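Plernwood Community Help
Home | Topics | Robots at Home | Ask | Sign in
Print this page | E-mail this page

How close should the grippers wait before a task starts?

Posted by Jurnon

Hello all! I'm writing up house rules for our simulated tidy-up tasks, and I keep going back and forth on the starting pose. At the moment one gripper waits right by the bowl and the green bottle, and the other is out past the table. Is there a good practice for this — or does everyone just pick something they like?

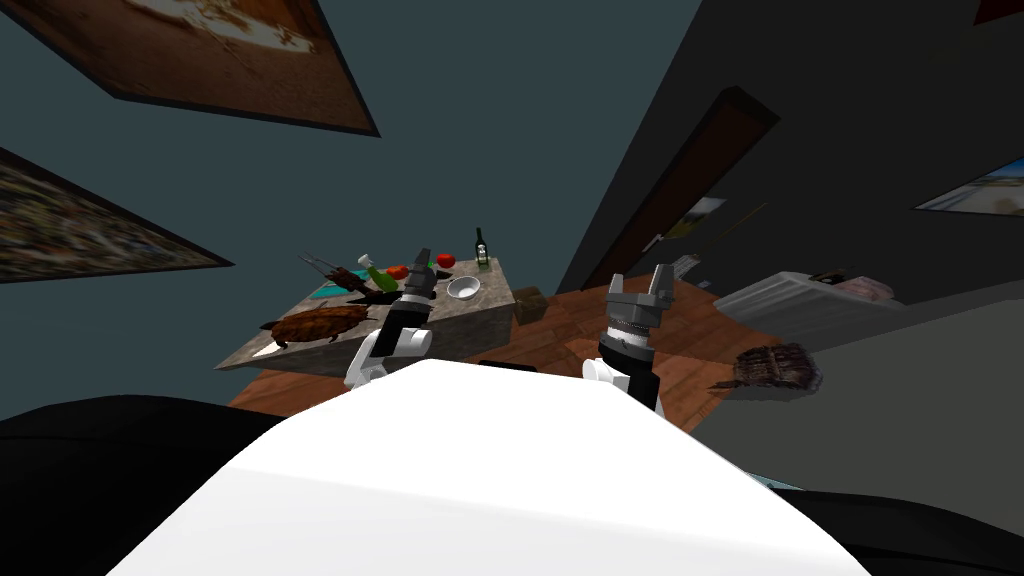

Replies

Vasylenko
Welcome! We fretted over this one for ages ourselves. Our rule is that both hands start clear of the tabletop, with 14 centimeters to the nearest item, and we write the pose down with every run. I'd also decide early what counts as a bump. A bottle on its side can roll, so we list those separately from things like tomatoes and bowls — it saved us a lot of friendly arguing back in April.

Zalden
just use the default pose, its fine. write the version number down though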